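Miłosz Pietrzak
21 June 2026

We use cookies to remember your settings. By staying on this site you agree to this. OK

Who will put away my cups?

My sister asked me again last weekend when she can buy a robot for her kitchen. She has asked me this every year since I started to work with machines, and every year I give her the same answer, that she should buy a better dishwasher. This time I wanted to give her a more honest reply, so I sat down to think about it properly.

First, what I know from my own work. I spent many years in the packing hall at Greler, in Skirkley, where we had a line with 3 arms. They put jars into trays. They did it very well, all day, and they did not complain about the night shift. But the jar was always the same jar. It came from the same side, standing up, with the same distance to the next one. When the supplier changed the shape of the lid in October, we lost most of a week. A new person on the line would need one minute to understand the new lid.

A kitchen is a place where the lid changes every day. I tried to pay attention to my own hands when I cleaned up after dinner, and I was surprised how many small decisions there are. A plate I take by the rim. A cup I take from the outside if it is clean, and from the handle if it is hot, and if it stands between two other cups I first push one of them away with my little finger. I don't remember that anybody taught me this. I also don't know how I would write it down for a machine.

The old way was to write it down anyway. At Greler the program for the jars had 660 lines, and I wrote maybe half of them. The newer way is to show the machine the job many times and let it find the rule by itself. My former colleague now works at Achterberg, and he told me that for one simple task with dishes they recorded 510 examples before the arm did it in a way he was willing to show to his boss. He was proud of this number. My sister, when I told her, said that she showed her son twice. (I have seen how her son puts away the dishes. I think he needs some more examples too.)

There is also the question of money. The shop price for the arm that Evetura sells to small workshops is 3000, and this is without the gripper and without somebody who knows how to set it up. For a workshop it can be a good price. For a family it is a lot for a thing which stands on the table and can reach only the table. It can't go to the cupboard. It can't pick up the fork that fell behind the stove.

Still, I don't want to be the old man who says it will never work. Five years ago I would not have believed that two arms could share one table with cups and a plate and do anything useful there.

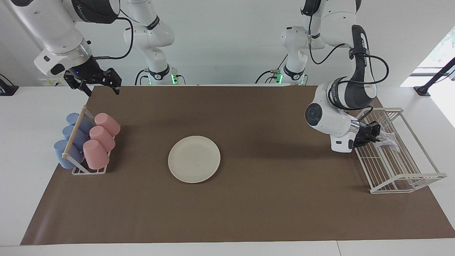

Last modified: 21/06/26 by M. Pietrzak

Blue cups on one side of the stick, pink cups on the other, all of them lying down with the opening in the same direction. For a person this is hardly a job. For the arms it is a serious one, and the cups are not even the part that worries me most. Look at the dish rack on the right, where one gripper is holding something thin and transparent, maybe a bag or a piece of film. Soft things are the hard part. A cup keeps its shape when you squeeze it, but film folds in a new way each time, and the light goes through it, so it is also difficult for a camera to say where it begins.

I would also like to see the same table with my dishes. I mean the big pot, the wooden spoon with the burned end, the glass from my grandmother that I don't let anybody wash. A plate alone in the middle of a clean sheet of brown paper has a lot of free space around it. In my sink there is never such a space.

So my answer to my sister is now a little longer. For the shop floor, yes, already, if the work repeats and you have a patient person near it. For the kitchen, I think one task at a time, and slowly. Sorting cups will come before washing them, and folding the laundry I would put quite far down the list, although I know people who disagree with me and they may be right.

She read this before I published it and asked if the robot can at least take out the trash. I wrote back that there are stairs in her building.

Contact | © Miłosz Pietrzak | Back to top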